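Wirkstead Television Festival: Frequently Asked Questions for Audiences and Entrants

General information

What is the Wirkstead Television Festival?

The festival presents feature-length thrillers and dramas made for television. Each program is shown in full on a large screen, without commercial breaks, and most screenings are followed by a discussion with a member of the writing or production team. The festival takes place every May in the town of Wirkstead and is open to the general public. No professional connection to television is required in order to attend.

Which films are eligible to be shown?

The festival accepts films that were commissioned by, or first shown on, a television channel or streaming service. Films that opened in theaters are not eligible, even if they were later broadcast. A two-part drama may be entered as a single title provided that both parts tell one complete story. Pilots for continuing series are considered separately and are not eligible for the main award.

How many films are in this year's program?

The program committee received 382 entries and selected 30 for public screening. Of these, 12 are in competition for the Jarman Prize. The remaining titles are shown in the Panorama and Late Evening sections.

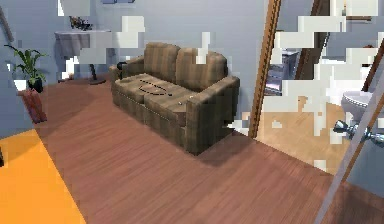 Titles in the Panorama section have usually been broadcast already in their home country and are shown for the benefit of viewers who have not had access to them. The Late Evening section is reserved for darker material, and screenings in that section begin at 9:45 p.m. Viewers should consult the content notes before booking.

Tickets and attendance

How do I buy tickets?

Tickets are sold through Vendora, the festival's ticketing partner. A link to the booking page is given beside each title in the online program. Tickets may also be bought in person at the box office, which opens one hour before the first screening of the day and closes when the last screening has begun. The box office does not take telephone bookings.

Is a festival pass available?

Yes. A pass admits the holder to all Panorama and Late Evening screenings, subject to seats being reserved in advance. Competition screenings are included, but the opening and closing films are not – these must be booked separately. Passes are issued in the name of the holder and may not be transferred.

Can I exchange or return a ticket?

Single tickets may be exchanged for another screening of equal value up to 24 hours before the start time. Refunds are given only when a screening is canceled or when the announced title is replaced. A change of guest speaker does not entitle the ticket holder to a refund.

Will I be admitted if I arrive late?

Latecomers are admitted at the discretion of house staff during the first ten minutes. After that point the doors remain closed. Many of the films in the program depend on information given in the opening scenes, and the festival has received repeated requests from audiences to apply this rule firmly.

Are the films suitable for children?

Most are not. Unless otherwise stated, all screenings are intended for persons aged 16 and over. Content notes are published for every title and identify violence, threats toward children, medical scenes, and flashing images. The notes are written so as not to reveal the ending. They are placed on a separate page for those who prefer not to read them.

Do the discussions give away the plot?

Discussions take place after the film and assume that everyone present has seen it. Viewers who plan to attend a later showing of the same title should leave before the discussion begins.
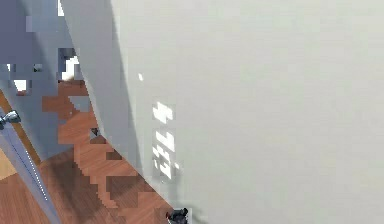 Leonie Tautahi asked whether the second showing of a mystery could be moved to a different day from the first, having overheard the identity of the killer in the lobby while waiting to go in. The festival has accepted this suggestion. No title in competition will be shown twice on the same day, and audiences leaving a discussion are now directed to the side exit.

Entering a film

Who may submit an entry?

An entry may be submitted by the producer, the production company, or the commissioning channel. Writers and directors may enter a film only with the written consent of the producer. One person must be named as the contact for all correspondence.

What must be included with the entry?

Each entry must include a secure viewing link, a synopsis of the complete story including its ending, a full list of credits, and the date and channel of first broadcast. Films not in English must carry English subtitles. Scripts are not required at the entry stage but will be requested for any film considered for the Nondberg Award.

What is the Nondberg Award?

The Nondberg Award is given for a first produced television screenplay. The writer must have no earlier feature-length credit in film or television. Where a screenplay is the work of two writers, both must meet this condition. Adaptations of novels and true cases are eligible, and the source must be stated on the entry form.

How are the competition films judged?

Every entry is viewed in full by at least 2 readers, who report to the program committee. The competition films are then seen by the jury in the company of the public audience. The jury considers the film as broadcast – running time, act structure, and the demands of the slot for which it was made are all taken into account. Its decisions are final, and written feedback is not provided. 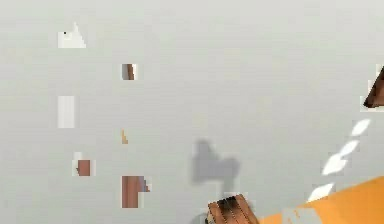 One producer has written that a film cut to fit around commercial breaks is at a disadvantage when the breaks are taken out, as every few minutes the story builds to a pause that never comes, and asks whether a re-edited version may be sent. Re-edited versions are not accepted for the competition. They may be offered for Panorama, provided that the changes are listed on the entry form and the broadcaster has agreed to them in writing.

May a film be withdrawn after it has been selected?

A film may be withdrawn without penalty until the program is published. After publication, withdrawal is permitted only where a legal or rights matter prevents the screening. The entry fee is not refundable in either case.

When are entrants informed of the result?

All entrants are informed by e-mail before the program is announced. Entrants are asked not to make their selection public until the announcement has been made. Questions about a current entry should be sent to the entries office, quoting the title of the film and the name of the registered contact.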